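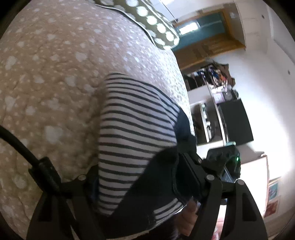 # Folding laundry with the Raso hand gripper

Welcome back! If you worked through my setup page, your Raso kit is charged, the cable is clipped along the arm, and you have a clear bit of bed or table to work on. Today we get to the part I enjoy most, which is recording folds on real clothes. I have had the Raso for 11 weeks now and I'm still fond of it, though it has its moods (more on those further down).

## Before you start

Pick clothes with some pattern to them. Stripes are lovely for a first try – you can tell at a glance when the cloth has twisted on you, and so can whoever ends up going through your recordings. Plain black T-shirts can wait until you've had some practice.

Lay out one garment at a time and smooth it with your free hand. A quilted bedspread works fine as a surface, but it does slide a little, so tuck it in first.

## Making a fold

1. Wait for the green light on the module, then start a new session in the Brilell app.
2. Hold the jaws open above the hem and come down slowly. Kohei Kawaguchi, who answered my very first support email, told me to count to two on the way down, and I still do.
3. Close on a good thick pinch of cloth. A single layer tends to slip out.
4. Lift, carry the hem up to the shoulders, and set it down before you open the jaws.
5. Move well away from the garment and stop the session.

Do 15 of these and then take a break! Your wrist will thank you, and tired folds are sloppy folds.

## When things go wrong

If the app shows error 2543, the cable has worked loose at the module end. Push it back in and start the session over. If the jaws feel stiff, look at the pivot screws; mine wanted a quarter turn looser after the first month.

## Is the kit worth it?

At $700 it isn't a small purchase, and I did borrow Brayden Marchand's Caputo for a weekend to compare. The Caputo is lighter and its app is prettier, but I dropped far more sleeves with it, and I missed the Raso's longer jaws. For clothes I'd buy the Raso again. For cups and cutlery I'm less sure, and I hope to get to that in September.

Next page: socks, which need a different grip altogether.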